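Dustpan and Hand Brush: Sweeping a Bench or Table Clean
Workshop and Household Notes, Honton
Revised 4/4/21

Applies to: dry debris on flat work surfaces, including crumbs, pencil shavings, sawdust, thread ends, flour and potting soil. Does not apply to wet spills, broken glass or fine sanding dust. Those are covered at the end.

Choosing the pan

The front lip does most of the work. It should be straight, thin and flexible enough to lie flat against the surface under light pressure. To check a pan in the store, set it lip down on a shelf and look for daylight underneath. A gap at the center means the pan was warped in the mold or stacked badly in the warehouse. A gap at one corner can sometimes be pressed out by hand. A center gap can't.

A raised rim on the sides and back keeps material in the pan while it is carried. Shallow pans lose sawdust at walking speed. A smooth inner surface empties in one tip and wipes clean with a damp cloth, but plastic of this kind builds up static in dry weather, and fine dust will cling to it. Wipe the inside with a cloth dampened in water and one drop of dish soap, then let it air dry. The residue reduces cling until the next wash.

Metal pans hold their edge longer and scratch varnish sooner. Keep one for the floor and a plastic one for tables.

Choosing the brush

Dense, soft bristles move fine material. Stiff, sparse bristles move chips and gravel and leave the fines behind. For a bench used for both, buy the dense brush and pick up the large pieces by hand first. The bristle section should be narrower than the opening of the pan. If it is wider, every stroke puts some of the load outside the rim.

Sweeping procedure

1. Clear the surface. Sweeping around a jar or a lamp base leaves a ring.
2. Start at the far edge and work toward the middle. Use short strokes and lift the brush at the end of each one. A long stroke with a flick at the end throws dust off the table.
3. Gather everything into one pile. Do not chase small piles with the pan.
4. Set the lip flat against the table and tilt the handle up slightly.
5. Brush the pile in with the bristles nearly upright.
6. Draw the pan back half an inch and brush again. A thin line of dust always remains where the lip was. Repeat until the line is gone, usually 4 passes on a smooth top and more on bare wood. 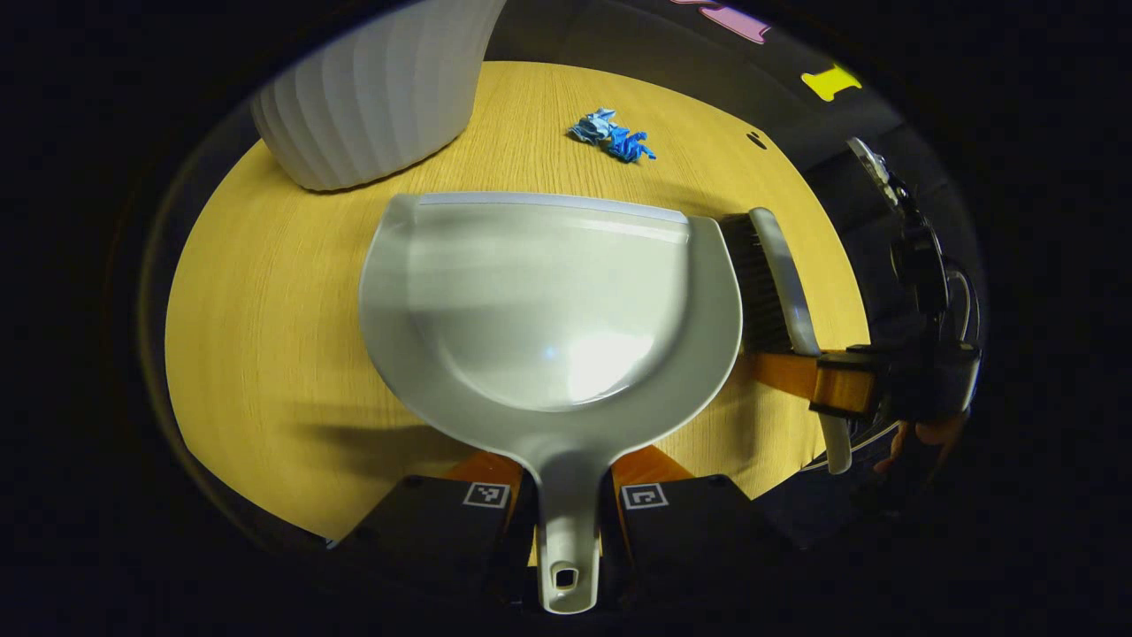 Before carrying the pan away, level it and knock the brush once against the inside of the rim. Material held between the bristles drops into the pan. Skipping this step puts it on the floor between the table and the trash can.

On tables with a seam or a drop leaf, sweep along the seam and finish across it. Set the lip parallel to the seam and at least an inch away from it.

Emptying

Lower the pan into the can before tipping. Flour and sawdust tipped from above the rim of the can will rise and settle back on whatever was just cleaned. Tap the back of the pan with the heel of the hand. Do not bang the lip against the can. A nicked lip leaves a streak on every later pass.

Washing the brush

At the shared shop on Raudsepp Street the bench brushes are washed once in May and again before winter. A kitchen brush needs it more often. Comb the bristles out dry with an old fork, swish them in lukewarm water with dish soap for 20 seconds, rinse, and shake. Dry the brush hanging or lying on its side. Resting it on the bristles while wet sets a permanent bend. Hot water does the same to most synthetic bristles.

Storage

Hang both pieces by the holes in the handles if they have them. A pan stored under other items will bow at the lip. One screw hook for each, set 47 inches from the floor, keeps them in reach and clear of a standard bench top. Sets that snap together should be stored with the bristles facing into the pan and not pressed hard against the back wall.

Other materials

Wet spills: blot with a towel. A brush spreads them.

Broken glass: pick up large pieces with gloves on, then use stiff cardboard and a damp paper towel, and throw both away. Slivers lodge in bristles and come out later on the table.

Fine sanding dust: use a vacuum with a fine filter. Brushing lifts it into the air.

Sugar: sweep dry, then wipe with a damp cloth. Wiping first makes syrup.

Related pages: Jitach bench hooks, sizes and spacing. Arkonau oil finish, care and recoating. Cleaning out drawer runners.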